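Progress report: gear assembly demonstrations
Project: Brinico
Prepared by Pak-hei Tse for the Stoltetti program office, 4/30/19

Collection for the second task family is complete. We logged 168 demonstrations of the gear task, all of them driven by an operator. The peg task was delivered with the last report and is not covered again.

Each demonstration starts with the gears and the plate placed on the mat by hand. The operator picks up a gear, brings it to the plate and lets go. We change the starting layout between runs so the model does not learn one fixed set of positions. Every run is stored with the arm's joint readings and video from two viewpoints, one at the wrist and one looking down over the mat.

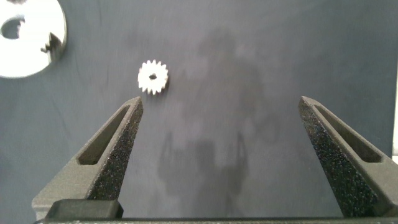
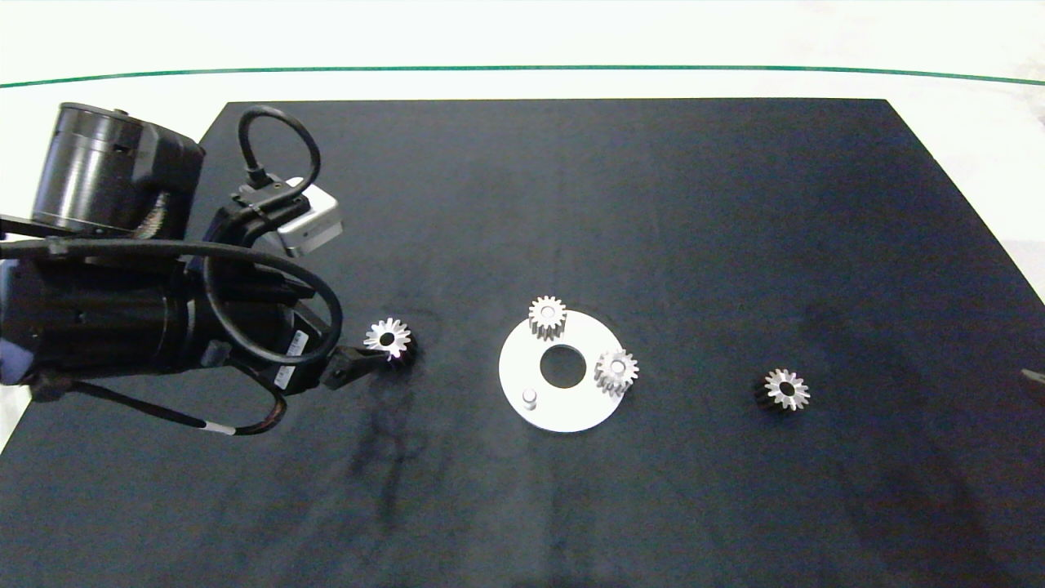

Labeling is behind collection. Two people at Bisura mark the start and end of each grasp, and they have asked for a clearer rule on what counts as a failed pick. We sent them a draft in April. Until it is settled, runs with a dropped gear are kept in a separate folder and left out of the training set.

We lost three working days to a fault in the recording software, which wrote the two video streams with different clocks. The affected runs were thrown out and collected again. They are not part of the total given earlier.

Training has started on the labeled portion. It is too early to report a success rate, and we would prefer to wait until the held-out layouts have been tested.

Spending is within the approved budget. The one change we request is to move the unused travel money to labeling hours, which would let Bisura finish before the next review. Please send a decision to Pak-hei Tse, with a copy to the Ng account manager.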